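Esholm Allotments & Gardens Board > Grow Your Own > Leeks, rust, and whether to bother

Page 1 of 1

tatercroft
Posted 07:40
Right, quick one before work. Leeks. Orange spots all up the leaves, started on the outer ones and now its on nearly everything in the bottom bed. Assume it's rust. They were looking lovely up to the end of September, then that warm damp spell and bang.

Do I pull the lot? Bloke on the next plot says burn them. My mum says peel them and stop fussing. 62 plants so not keen on a bonfire.

Variety is Dullalero if that matters, from the seed swap. Bed had onions in it last year, yes I know.

Marrowfat
Posted 08:05
Peel them. Your mum's right. Rust looks dreadful and tastes of nothing. Strip the outers, put them in the council bin if you're worried, eat the rest.

Onions before leeks is your trouble though. Same family, same rust.

hilda_b
Posted 08:22
Not quite the same Marrowfat, I was told leek rust goes for garlic and chives more than onions. Mine jumped from garlic to leeks two years running and the onions in between never had a mark on them.

Agree about peeling.

Marrowfat
Posted 08:31
It'll go on onions given half a chance. Had it on mine.

hilda_b
Posted 08:34
Didn't say it never would.

dibberdan
Posted 12:50
Lunch break so short. What are you feeding? Rust loves soft growth. If you've been chucking chicken pellets on since August that's your answer. Stop the nitrogen, bit of potash in summer next year, wider spacing. I go 6 inches in the row and wish I'd gone 8 most years.

And don't water over the tops in the evening.

tatercroft
Posted 13:15
Er. Yes to pellets. Yes to evening watering. Hose with the rose on, over the tops, after tea. So that's me told.

Spacing is tight as well, I dropped them in holes with the dibber and got carried away.

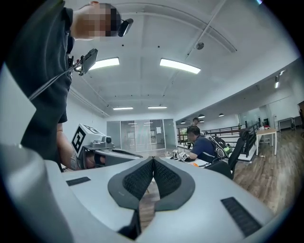 dibberdan
Dropping them in holes is fine, everyone does it. Tight is the problem. Air can't get through, leaves stay wet till dinner time, rust has a party. Take out every other one now and eat them small. The rest will thank you.

Begoñe Alcaraz
Posted 14:02
I would not thin them now. Sorry dan. You brush past with wet sleeves, you shake the spores on all the ones you leave. Wait for a dry cold morning, or wait for the frost. Cold weather slows rust right down and the new leaves come clean from the middle. I have seen this on my plot every winter for 5 years.

Also the old leaves, do not put them in a cold heap.

dibberdan
Posted 14:10
Spores are in the air anyway Begoñe, whole site's got it. But fair enough, dry day is better.

Marrowfat
Posted 16:48
Compost them. I do. Rust needs living leaf to keep going, once it's rotted down it's finished. It's volunteer leeks and old chives you want to watch over winter, that's where it sits.

hilda_b
Posted 17:03
For once I agree with Marrowfat. Someone write down the date

Eoin Ní Mhurchú
Posted 18:20
Try a different variety? Grew Benedetti alongside Drernamix this year, same bed, same muck, same everything. Benedetti got hammered. Drernamix had a few spots at the bottom and that was it. Shanks are shorter mind, and it stands badly after Christmas, so you're eating leeks every night in December.

Not scientific, one row of each.

tatercroft
Posted 18:55
Short shanks I can live with. Any spare seed going?

Eoin Ní Mhurchú
Posted 19:11
Half a packet, yours if you want it. Sow early, it's slow to get to pencil thickness.

Marrowfat
Posted 19:30
Resistant varieties are all very well till the rust catches up with them. Rotation. Three years minimum between anything oniony. Boring but there it is.

tatercroft
Posted 20:26
Only got 2 beds Marrowfat, rotation is basically swapping them over!

OK plan. Leave them till it turns cold. No more pellets. Peel and eat as I go, chives by the gate are coming out because now I look they're orange as well. Leeks somewhere else next year, proably where the beans were.

Lifted a few of the worst tonight anyway, took the outers off and the insides are white as you like. Soup's on.
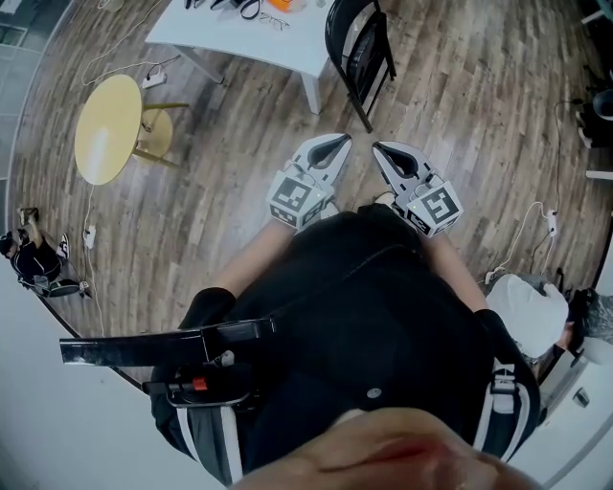

Similar threads

White rot in garlic, is the bed done for?
Leek moth or just slugs
Best mesh for alliums, fine or very fine
Anyone still got parsnips to germinate this year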